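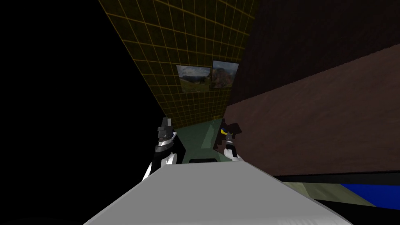 Picture rail

A picture rail is a horizontal moulding fixed to an interior wall, usually somewhat below the ceiling, from which pictures are hung by hooks and cord or wire. It spares the plaster from nails, and for this reason has long been loved by landlords and resented by anyone trying to paint above it.

History

Rails became common in middle-class houses during the nineteenth century, when it was thought proper to own more pictures than wall. Works were hung in tiers and tilted forward, the better to be seen from below and to collect dust behind. Plainer tastes and lower ceilings later did for the rail in most new houses. Many were prised off by renovators, whose children have since paid to put them back.

Construction

The traditional profile has a rounded upper lip over which a brass or steel hook is placed. Timber is usual, though the Grullby pattern, a slim aluminium channel, is favoured in offices for its neutral colour and its ability to suit nothing in particular. The decorator Hala Filali recommends two cords per picture. A single cord allows the work to drift out of level whenever a door is slammed, a property known in the trade as "character".

Height

Opinion is divided. Melquiades Mendoza, in his pamphlet The Level Eye, set the rail 45 centimetres below the ceiling and regarded all other distances as a moral failing. His rival Eimear Tully preferred 29, and the two did not dine together.

See also: Cornice; Dado rail; Spirit level

Comments (3)

Oisín Hennessy: Ours is under six coats of gloss. The hooks no longer fit over it.

Lawal Briggs: Heat gun and patience, mate. Check for lead first.

simard_reno: Mendoza's figure is no use in a flat with low ceilings. Mine hit the door frame.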